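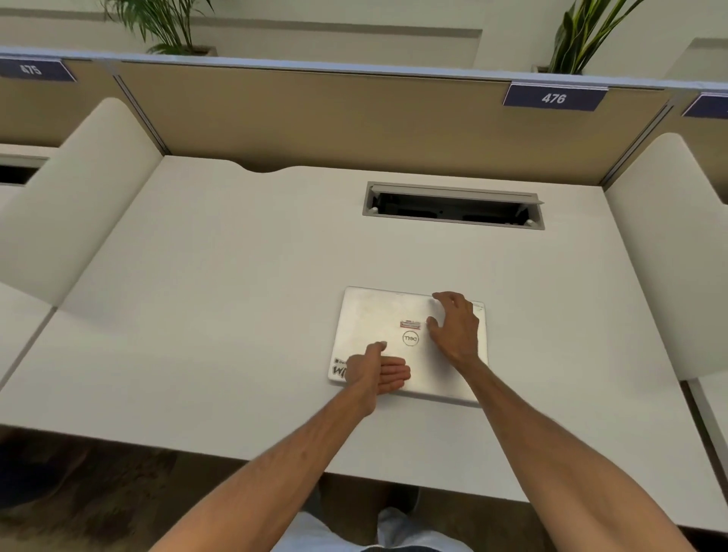

*Two hands on a closed laptop at desk 476, seen from above.*

# How do you choose a camera for a robot?

A robot that picks things up needs to know where they are. Most robots find out with a camera. Cameras differ a great deal, and engineers test several before they settle on one.

Look at the photo again. A person can find the lid of the laptop, the edge of the desk and the open box in the desktop with no trouble. A computer starts with much less. It receives a grid of tiny coloured squares called **pixels**, and each pixel is stored as numbers. Software has to work out from the numbers which pixels are laptop, which are desk and which are hand.

## Why some surfaces are difficult

Pale objects on a pale background are hard to separate. A silver lid on a white desk is one such case. The two colours are close, so the software has fewer clues about where one stops and the other begins. Stickers and logos help, as they give it dark and light marks to hold on to.

Hands cause a different problem. When a hand covers part of an object, the camera can't record what is underneath. Engineers call this **occlusion**. In the photo, the left hand covers part of a black-and-white sticker. You can read the letters "Wi", and the rest has to be guessed.

## Three things to compare

**Field of view** is how much the camera takes in at once. It is measured as an angle, in degrees. A wide camera sees more of the desk, but each object takes up fewer pixels.

**Frame rate** is how many pictures the camera takes each second. A slow camera may miss part of a quick movement, or record it as a blur.

**Delay** is the time between something happening and the computer receiving the picture. It is measured in milliseconds. There are 1000 milliseconds in one second.

## A sample comparison

Hajar Ragab tests cameras for robot arms. In one trial she compared two models, the Trulta and the Sorau. Both were pointed down at a desk from the same height, and both recorded the same task: closing a laptop and picking it up.

| | Trulta | Sorau |
|---|---|---|
| Field of view | 70 degrees | over 100 degrees |
| Delay | 67 milliseconds | 90 milliseconds |
| Laptop edges found | most of the time | some of the time |

The Sorau kept both hands in view for the whole task. The Trulta lost one hand whenever it moved far to the side, but it was better at finding the edges of the laptop. Hajar chose the Trulta for close work and kept the Sorau for watching the whole desk. Many robots carry two cameras for the same reason.

The trial produced 3725 pictures. A program called Iltach sorted them, and Hajar checked the ones it marked as uncertain.

## Try it yourself

You will need a sheet of white paper, a white plate, a dark plate and a cardboard tube.

1. Put the paper on a table and set the white plate on it.
2. Close one eye and look through the tube at the plate from above. Find its edge.
3. Swap in the dark plate and do the same.
4. Ask a friend to cover half of the dark plate with a hand. Draw only the parts you can see.

The tube gives you a narrow field of view. Take it away and look again with one eye – the plate hasn't changed, but you now see much more of the table.

## Words to know

- **Pixel:** one small square in a digital picture.
- **Occlusion:** when one thing blocks the view of another.
- **Millisecond:** one thousandth of a second.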